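Does oiling a wood tabletop every month really do anything?

Posted in Home & Furniture, Nov 14, 2020

Eimear Ó Dubhghaill
We bought a wood table in May and the store sold us a bottle of Dastivico oil with it, 140 ml, to be rubbed in monthly "for the life of the piece." I've done it 6 times. I can't see any difference, except that the surface feels tacky and collects crumbs. Is this real or is it just a way to sell more oil? The leaflet doesn't say what finish the table came with, and the store didn't know either.
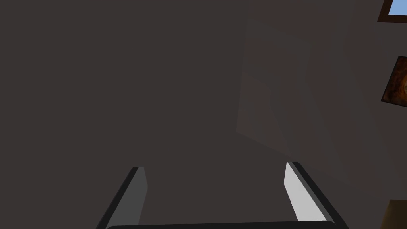
Rendered view, gripper open.

2 answers

Úna Foley
Sounds like a sales pitch to me. If the table has a varnish or lacquer on it, oil can't get into the wood. It sits on top and goes sticky, and there's your crumbs. Put a drop of water somewhere out of sight. If it stays beaded up after 10 minutes, you probably have a sealed top, though a well-oiled one can bead too, so don't treat it as proof. Wipe the stickiness off with a damp cloth and a little dish soap, dry it right away, and stop oiling for a while. I'd also want to know what's in that bottle – "natural blend" tells you nothing.

A bare or oil-finished top is another matter. It does need oil, but when it looks dull and dry, and I doubt that's every month. Mine gets it twice a year.

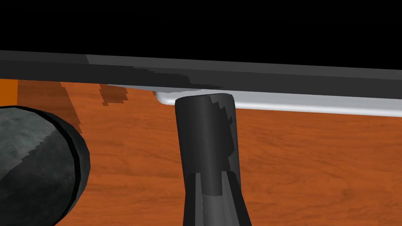 Reply from Dunis363

I use the Fastelent one and my table is great. Just put less on and buff it. Not sure why people make this complicated.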